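The Pink Cup
A short story
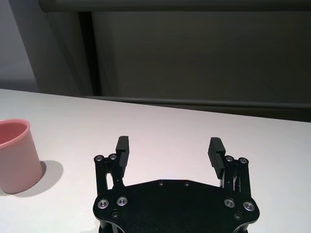
The gripper open, and the cup still off to the left.

By the time I sat down to the controls on Sunday, the arm at Nollitz had been shown two hundred cups, and not one of them by me. The job was simple enough to say out loud. You took hold of the handles, you moved your own hands as though you were fetching a cup for somebody you were fond of, and on the other side of the partition the arm did as you did. Later on it would be asked to manage by itself, from what it had gathered of us.

I had come over from the laundry at Bangera, where I had folded sheets for longer than I care to work out, and I suppose they thought that folding was a kind of patience. My first go was number 201. I opened the fingers as wide as they would go and crept to the left, with my tongue between my teeth like a child cutting out paper, and there was the pink cup on my screen, half of it anyway, and I was so pleased to see it that I closed too soon and pinched nothing but air.

"Leave it in," said the woman on the next stool, who was eating an orange. "They sort them out at Luvden."

I didn't like to think of someone at Luvden sorting me out, so I tried again, and then again after that – slower each time, until I was going so slowly that the kettle had boiled, clicked off and gone quiet before I had even reached the rim.

What I hadn't expected was how much of myself would go down the wire. My mother always paused before she picked up a cup, just a breath, in case it was hotter than it looked, and I do the same, and I had never once noticed it until I watched those two black fingers hang there on either side of the pink and wait. It was cold plastic with nothing in it. Still the arm waited, very politely, and then it closed.

I did 215 just before we stopped for dinner, and it was the best of mine by a long way. The woman with the orange leaned across to look and said it was a bit churchy, the way I did it, but she could see it would go in.

They had a try at letting it work alone at 59 minutes past four, when most people already had their coats on. I stood at the partition with my bag over my arm and the bus to think of. The arm came round to the left with its fingers open, much quicker than I would have dared, and my heart sank a little. Then, with the cup between them, it stopped for a breath.

I missed the bus, and walked home along the Zisell road in the last of the light, and put the kettle on.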